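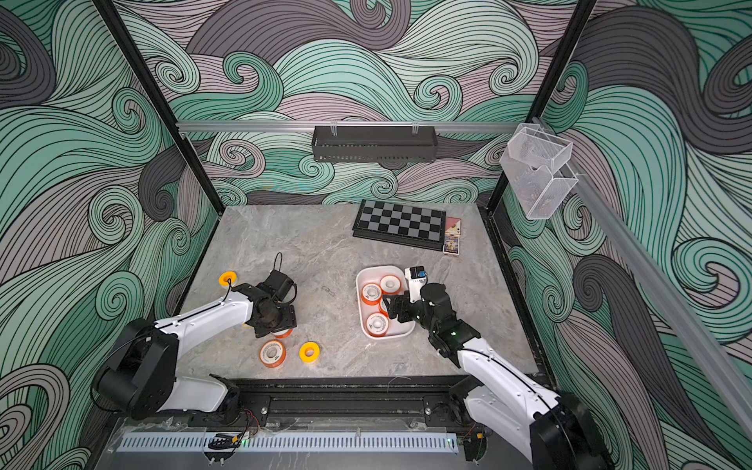

Orange rolls going in the white tray, yellow ones still out on the marble top

How do you all store rolls of tape?
Posted by wavewall60 in Craft Rooms & Workbenches, Aug 7, 2026

I finally have walls I love (the swirly green and mauve wave print, I stare at it all day!) and now the tape is ruining the view. I have orange-and-white rolls plus a couple of yellow ones, and they end up all over the table. I've started putting the orange ones in a white tray. Do I lay them flat or stand them up? And do the yellow ones get their own tray?
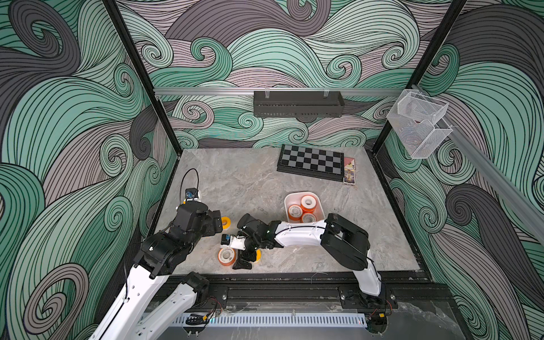 Three rolls in the bin, one of them upright, with the chessboard behind

The chessboard and cards share the same surface, so I'd love to keep the tape to one spot if I can. Space is tight!

lurkside_lou
Oh, I love that wall! Stand them up if the bin is deep enough — you can grab one without digging, and you can read the label inside the core. Mine are in a Pasari drawer bin and I get seven across. Flat is fine too, but don't stack more than two high or the bottom one gets glued to whatever is under it in summer. Ask me how my May went.
I'd keep the yellow in with the orange. You can tell them apart from across the room, so a second tray just eats up table.

tapehoarder100
flat. always flat. mine roll off

Wastham Workbench
You have a basket on the side wall and another one hanging at the back, so use them! I keep over 60 rolls on a dowel from Nishimura, but for a handful a basket is plenty. Put the cards in one of those mesh pockets too, and the chessboard folds up, so it can stand against the back wall between games. Then the bin can have the middle of the table all to itself. Please post again when it's done, I want to see more of that print!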